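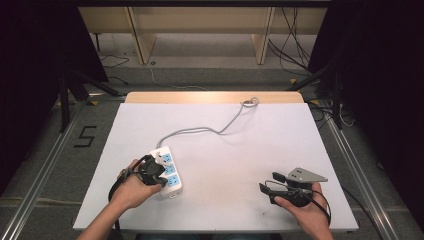 Power strip on a desk: fix it down or leave it loose?

Forum: Desks and Workspaces
Replies: 6

selosar_shed
I've got a power strip on a white board on top of a wooden table, and the cable goes off across the board towards the far edge. Three sockets in a column, pale blue faces. I'd like it to stop sliding about every time I pull a plug. Do I screw it down, use sticky pads, or leave it alone? Board is 600 mm deep.

buketus
Sticky pads. Clean the board with a bit of washing-up liquid first and let it dry. Mine has been stuck down since March and hasn't shifted.

Ladefoged
Don't stick it. You'll want to move it within a month and the pads take the surface off with them. Hold the strip with one hand and pull with the other, same as everyone else does.

selosar_shed
Holding it is what I do now. It gets tiresome when the other hand is full.

arkdale_861
Check the back before you buy anything. A lot of strips have keyhole slots underneath. If yours has, two short screws will do it and you can still lift it off. Unplug it at the wall before you start and make sure the screws don't come through the table.

I'd sort the cable as well. In your picture it wanders over the board in an S with a little coil at the end. Run it straight back and you get that space to work in. Two clips on the far edge of the table would be enough.

Ladefoged
Agree on the clips, but leave some slack. I pulled mine tight along the edge and the first time I shifted the table it dragged the plug half out.

buketus
Slack is fine, coils less so. I wouldn't leave a cable wound up if you're running a heater off it. For a lamp or a charger it makes little odds.

selosar_shed
No heater, only a charger and a lamp. Turned it over and it does have the slots, 325 mm apart by my tape. I'll go with screws into the board only and clips at the back. Does anyone know if 6 mm is too thin to take a screw?

arkdale_861
Too thin on its own, I'd say. Glue a strip of batten underneath and screw into that.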